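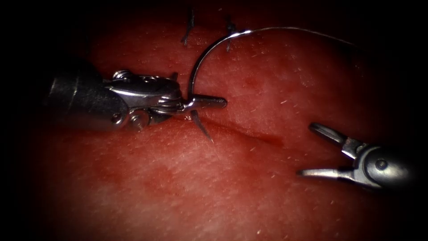
Curved needle with the point just through beside the incision, two stitches already in.

Davell Practice Suture Pack - curved needle, braided thread
$51 per pack, GST included
Item 176

I started putting these packs together for my own benches and ended up selling them, because I kept getting asked where I'd bought mine. Inside you get 8 foil sachets, each with one curved needle and a length of dark braided thread already attached. Strictly for training and bench work, please. They're not sterile and they're not for use on people or pets.

I've fiddled with the needle more than anything else in the pack. The earlier version had a flatter curve and I never liked it (fine on a foam pad, a real nuisance on softer tissue). The one we stock now is a wide arc with plenty of body past the jaws, so you can grip it, drive the point and still have something left to get hold of when it comes out the other side of the wound. It has a bright polished finish too, and I love that under a strong light, when everything else you're looking at is pink and red.

Then there's the thread. It's a braid, so it's got a bit of grip to it and the knots bite down nicely. I do find it softer in the hand than the monofilament in our Custell pack, and it holds less of a memory from the packet, though I'd still give it a gentle straighten before your first throw. If you're just learning your knots, go the braid. If you've been at it a while and want something springier that'll punish a lazy throw, have a look at the Custell.

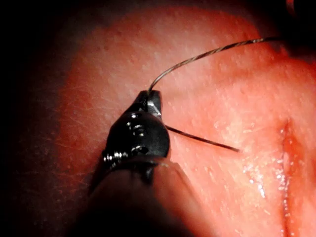

Braided thread held in closed jaws, short tail to the right.

A few things I've picked up from using them week in, week out:

Leave yourself a decent tail. My first go at every new pad seems to end with a tail too short to grab, and then I'm chasing it all over the place. You can always trim it afterwards!

Grab the thread once and leave it. Braid frays if you keep nipping at the same spot, and a fuzzy bit near the knot will drag the whole way through.

Lay your stitches from one end of the incision and work along. I used to start in the middle, and some people swear by it, but for plain practice rows I reckon you get a better look at your spacing this way.

What to use it with
Any needle driver that closes properly on a fine needle. Check for worn jaws first - a lot of the "bad needle" emails I get end up being a driver that lets the needle roll. For something to stitch, the Sison pad is the one I keep on the bench, and butcher's offcuts are cheap and cheerful if you've got the fridge space.

What's in the pack
8 sachets, needle and thread attached
Spare card sleeve for used needles
Fold-out knot guide (reprinted in January with bigger drawings, thank goodness)

Not in the pack: driver, forceps, scissors or pad.

Storage and disposal
Keep the sachets flat and dry, and out of reach of the kids. Used needles go in the card sleeve and the sleeve goes in a sharps container. Please don't chuck them loose in the bin.

Ordering
We've sent out more than 1400 of these now and I still pack plenty of them myself. Teaching a group? Ask for the Hondia class box, same needles and thread in bulk sachets without the sleeves and guides. Next batch leaves the workshop Tue 27 June, and orders placed before then go out with it.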